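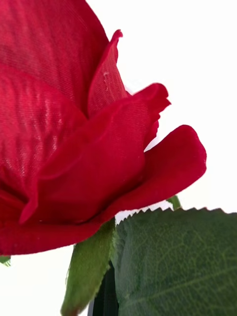 A red rose made of fabric. The weave shows when you come near.

In Defense of the Cloth Flower

By Eglė Ozoliņš
May 27, 2020

My aunt kept cloth flowers on the grave of her husband, and the whole village of Skuvodow talked about it. In my childhood this was a small scandal. Fresh flowers meant you loved the dead person. Cloth flowers meant you loved him too, but you did not want to walk the two kilometers.

I have lived in Hurden for many years now and I still carry this opinion in me like an old coat. This spring I had to look at it again. In April the cemetery office here was closed to visitors, and people could leave flowers only at the gate. A worker carried them in when he had time. The fresh ones lay there in their plastic and turned brown. The cloth ones waited and were the same.

A few days later a letter appeared in our local paper from Mr. Kęstutis Ramanauskas, who wants the town to forbid artificial flowers on graves for good. He writes that they are litter and that they are a lie. I would like to answer both things, because I think he is partly right about the first and wrong about the second.

Yes, they become litter. The wind takes them over the wall, and after two winters a red petal is pink and then it is gray. Plastic stems do not rot. If the town made a rule that every family must take away the old ones before winter, I would vote for this rule and I would obey it. But cut flowers are also not so innocent as we like to believe. Many of them grow in heated houses and travel by airplane, and they arrive wrapped in the same plastic which Mr. Ramanauskas does not like. I bought roses last year at Kontogiannis, the shop near the bus station, and when I asked where they came from, the girl had to look at three different papers.

Now the lie. A lie needs somebody who is deceived. Who is deceived by a cloth rose? You see the threads in it from one step away. My neighbor Ximena Barajas puts them on her mother's grave each year, and she told me that her mother sewed all her life and would be ashamed of a daughter who paid for something that dies before the weekend. For this family, cloth is the more honest material. Somebody cut it and shaped it — a person's hands were there.

I think what really disturbs us is the question of effort. We want grief to cost something, and to cost it again and again. The fresh flower proves that you came this week. I understand this, I was raised in it. But there are people who cannot come this week. They work nights, or they are old, or they live in Arport and the train ticket is expensive. I do not want a town rule that makes their love look smaller than mine.

My aunt, I should say, had bad knees. I learned it only when I was past thirty. She washed those flowers in a bowl with soap every spring and dried them on the kitchen windowsill, and then my cousin took them back up the hill on his bicycle.

The council will discuss the proposal next month, and letters can be left in the box at the town hall. I have left mine.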